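Hand and Gripper Comparison: Kitchen Counter Set

Gallery | Notes | Downloads | Contact

Page maintained by Kaiwen Yin. Last update: April.

The Rudd comparison covers end effectors and controllers on two-arm kitchen tasks. All results on this page come from simulation. The hardware runs are kept separately by Delyth Watkins and use a different counter height, so the two sets should not be merged.

Controllers under test are Divus (joint impedance, fixed gains) and Skerkitz (operational space, gains scheduled on contact). Both receive the same wrist targets. Finger commands bypass the arm controller and go straight to the hand model. Trials were run in four batches with the object start poses shuffled between batches. The total after removing aborted runs is 1077.

Physics settings were frozen before the first batch. Friction on the cookware was set once by Lorraine Whiteley and left alone, even where a higher value would have flattered one of the hands.
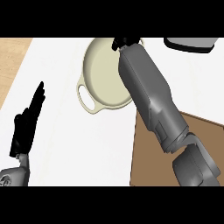

Cookware was the hardest category for both controllers. A round pot gives a multi-fingered hand two realistic options, the rim or the handle, and the planner has to choose before the wrist commits to an orientation. The Flison pot model uses flat loop handles, which are easy to hook with one finger and awkward to clamp. Approach direction matters more than finger count here. With the right arm crossing over the pot and its black gripper near the far rim, the long upper link covers the right portion of the vessel, and a planner working from this viewpoint loses that part of the rim. The left hand, held upright over the white counter, still has a clear line to the loop handle on its side. Skerkitz made better use of that line. Divus tended to drive the left wrist in too low and touch the counter first.

Rim grasp, both controllers
Success depended mostly on thumb placement. Thumb inside the pot and fingers outside held better than the reverse. Contact was lost most often during the first part of the lift – before the base had cleared the surface.

Handle grasp, both controllers
One finger through the loop, thumb on top. Tolerates position error well and tolerates rotation error badly. The pot swings if the second arm is late.

Two-arm lift
Arms synchronized on a shared clock. Right arm at the rim, left hand at the handle. Of the runs that failed, 47 failed on arm-to-arm clearance and never reached the pot. Amber Hartley is rewriting the clearance check to use the link housings in place of capsule approximations.

Contact solver
Iteration cap raised to 4000 for the cookware category only. Lower caps let the fingertips sink into the rim, and the resulting grasps looked stronger than they were. Other categories keep the default cap.

Viewpoint
Fixed and angled down at the counter for the whole set. Marjorie Oakley has asked for a wrist view on each arm to deal with the occlusion problem. It will be added as a separate condition, with the fixed view retained as the baseline.

Known issues
The Divus logs from the second batch carry a time offset between arm and finger channels. Use the corrected files. Finger torque is reported at the joint and does not include tendon losses, so values should not be read across to the hardware set.

Corrections to Kaiwen Yin, with the batch and run number in the subject line.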